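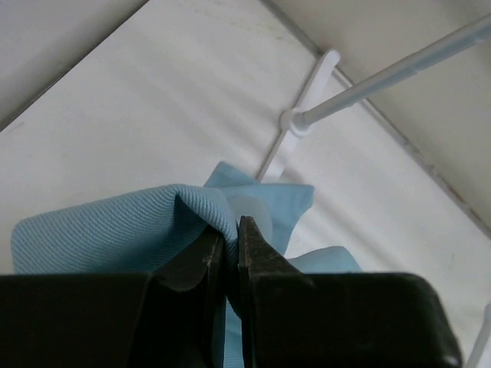 Clusarance cell: setup and upkeep

These notes go with the Flallska garment handling set and cover the two-arm cell it was recorded in. The set holds 639 episodes in 26 groups, all at the Kemeys workshop. Read this before you add episodes or compare your own cell with ours.

Enclosure

White panels on the back and sides, white work surface, clothes rack at the rear. The rack stays in for every task, including the ones that only use the table. Wipe the surface before a run – gray smudges show up in the wrist views and are hard to remove later. Keep the light even and leave the exposure locked on all cameras. 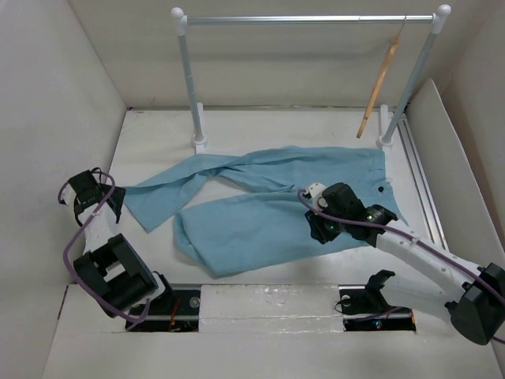
Cables need slack for the full reach of each arm. Move both arms by hand to the far corners with the power off and check that nothing pulls tight at the gripper end. Re-tie after any joint swap. The base clamps are tightened at the start of each group and checked again after 40 episodes.

Gripper fingers

Scuffs on the black fingers are normal wear and are left alone. Replace a pair when a tip has a chip or when thin cloth slips at the standard closing force. Always change both fingers on an arm together, then run the Curnach zero routine with the jaws empty.

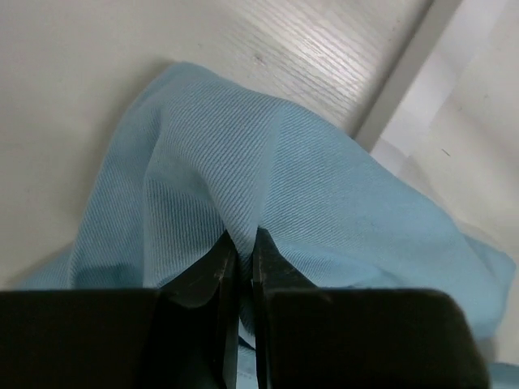 Twill is the fabric we use for the grip check. Pinch a single fold, lift it slightly, hold, and release. Do this with each arm and write the result in the group log.

Known issues

- Episode 184 has no left wrist stream.
- Finger wear is logged per group, so it can't be matched to single episodes.
- Table height was reset in November – use the later calibration file for groups recorded after that.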